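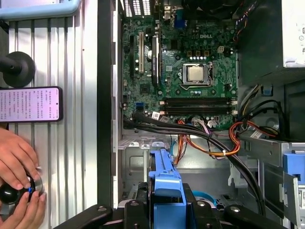
Why Do Computers Get Hot?

Put your hand on the bottom of a laptop after somebody has been watching videos on it for an hour. Toasty, right? My cat Stasen figured this out years ago, and now I can't get any work done between lunch and four o'clock, which is when she likes to be warmed up.

A boy named I-seul Byun wrote to me from Prekville and asked, "Why does my mom's computer blow hot air at my feet? Is it breathing?" I love this question. It isn't breathing, but it's doing something a little bit like what you do when you get sweaty at recess. So let's talk about heat!

Tiny switches, lots of them

Inside every computer there is a part called the processor. People say it's the brain of the computer, and I guess that's fair, except it can't tell a joke or decide what it wants for dinner. What it can do is follow instructions, very, very fast.

It does this with switches. You have switches in your house for the lights. Flip one up and electricity goes through. Flip it down and the electricity stops. The switches in a processor are called transistors, and they are so small that you couldn't see one even with a good magnifying glass. A modern processor has billions of them packed into a piece of silicon you could cover with a cracker.

Every time one of those switches flips, it uses a teeny bit of electricity, and that electricity turns into a teeny bit of heat. One switch wouldn't warm up an ant. But billions of switches, flipping over and over, all squashed together? Now you've got something hot enough to hurt your finger.

Try it with your hands

You don't need a computer for this one. Put your palms together and rub them back and forth as fast as you can while you count to 20. Feel that? You used energy to move your hands, and some of it turned into heat.

Electricity moving through a wire is a bit like that. The electricity is made of tiny things called electrons, and as they push through the metal they keep bumping into the atoms that the metal is made of. Bump, bump, bump. All that bumping makes the atoms jiggle, and jiggling atoms are what heat is! A hot thing is a thing with very jiggly atoms. (When I told my class this, they jiggled for the rest of the afternoon. My apologies to the class next door.)

A toaster does the same thing on purpose. The wires inside are made so that it's hard for electricity to squeeze through, and they get so hot they glow orange. A computer would rather not do that.

Where does the heat go?

Heat likes to travel. It always moves from a hotter thing to a cooler thing, which is why your cocoa gets cold if you forget about it and why a spoon left in the cocoa gets warm. Metal is really good at letting heat through, so the people who build computers use metal to carry heat away from the processor.

The part that does this in a lot of desktop computers is called a heat sink. It's a funny name - there's no water and no faucet. It's a chunk of metal with lots of thin pieces sticking up, called fins. The fins give the metal more places to touch the air. Think of a baked potato. If you leave it whole, it stays hot forever, but if you cut it open and spread it out, you can eat it much sooner.

Then there's a fan. The fan pushes the warm air away and lets cooler air come in, the same way you blow on your soup. So I-seul, that warm wind on your feet is heat from the inside of the computer being pushed out into the room.
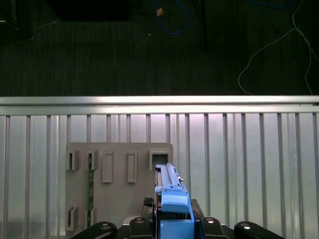 There's one more helper, and it's my favorite because it looks like toothpaste. If you set one flat piece of metal on top of another, they don't touch everywhere, even if they look perfectly smooth. There are little bumps and dips with air stuck in them, and air is bad at carrying heat. So people put a dab of gray or white goo in between. It's called thermal paste, and it fills the dips. Please don't put it on your toothbrush.

What if it gets too hot?

Computers have tiny thermometers built into them. When the processor starts getting too warm, the computer makes the fan spin faster, and that's the whooshing you hear in the middle of a big game. If that doesn't help enough, the processor slows itself down. You do this too! You can't run as fast in August as you can in November, and if you tried, you'd end up flopped under a tree. And if it's still too hot after that, the computer just shuts off to protect itself.

How hot is too hot? Plenty of processors are fine working at 80 degrees Celsius. In Fahrenheit that's 176 degrees, a lot hotter than a bath. It's a good reason to leave the inside of a computer to a grown-up who knows how to unplug it and let it cool.

Things that make it worse

Dust is the big one. My friend Bok-nam Oh fixes computers over in Bratlow, and she once cleaned one that had so much fuzz inside that the fan couldn't turn. Dust sits on the fins like a sweater and keeps the heat in.

Blankets are the other one. If you put a laptop on your bed, the covers can block the little slots where the air goes in and out. A table or a big hardcover book works much better.

Something to do at home

Get a metal spoon, a plastic spoon and a wooden spoon. Ask a grown-up to fill a mug with hot water from the tap, and stand all three spoons in it. Wait two minutes and then touch the tops, one at a time. Which one feels warmest? Write it down, or draw it.

Now guess which one you'd use to build a heat sink. You can tell me your answer if you like, and tell me what color your spoons were, too, because Stasen and I enjoy the mail.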